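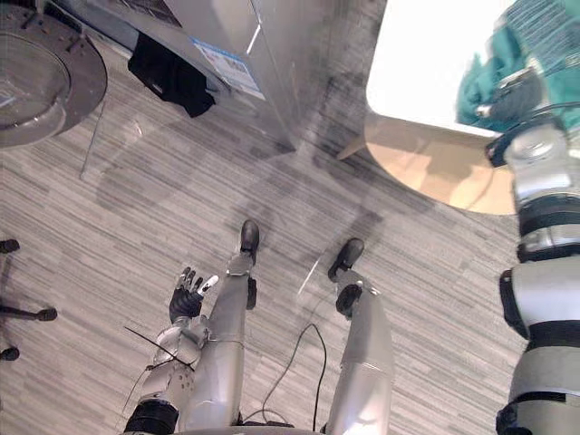

Most office workers walk on carpet tile every day and never think about it. The Ciltar mill has made the stuff for decades, in a brick building put up in 1938 for weaving wool blankets. Gray outsells every other color there, and striped gray like the carpet in the photo is the kind buyers ask for most. Stripes hide seams, and they hide coffee.

The mill sits at the edge of Kurketti, a town with one main street and a river that used to run whatever color was in the dye vats. Blanket orders dried up, and the owners sold off half the looms. What saved the place was a contract to carpet a chain of insurance offices. The tiles were stiff and smelled of tar, but they could be laid over a weekend by a small crew.

Today the plant runs 14 tufting machines. Yarn comes in on cones, gets punched through a backing sheet, and is locked down with a coat of latex. The sheet then goes through an oven, and a press cuts it into tiles. A full run takes 90 minutes from yarn to box.

Color is set by the order of the cones. The mill's best seller, a line named Sang, uses several grays and a beige, fed unevenly so the streaks never line up. Installers like it. A tile can be turned or swapped and the floor still looks even.
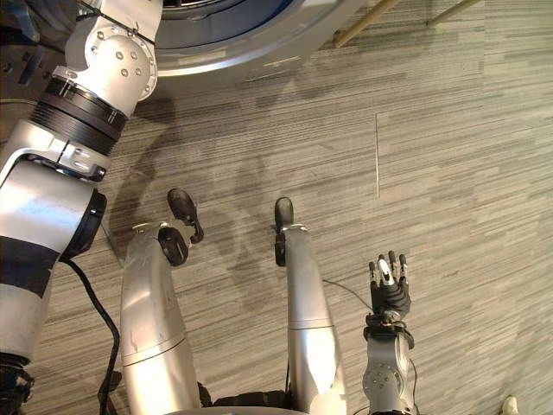
What happens to the old ones

A tile in a busy hallway wears out long before one under a desk. Building managers are told to keep spares in a closet, and many lose track of them by the second tenant.

For years worn tiles went to the landfill. Grokard, a recycler two towns over, now takes them by the truckload. It shaves off the yarn, grinds the backing and sells the powder back to the mill. The smallest load it will pick up is 500 tiles, so smaller offices have to pool theirs or pay a hauler.

The mill plans to open a drop-off dock in September, next to the old dye house.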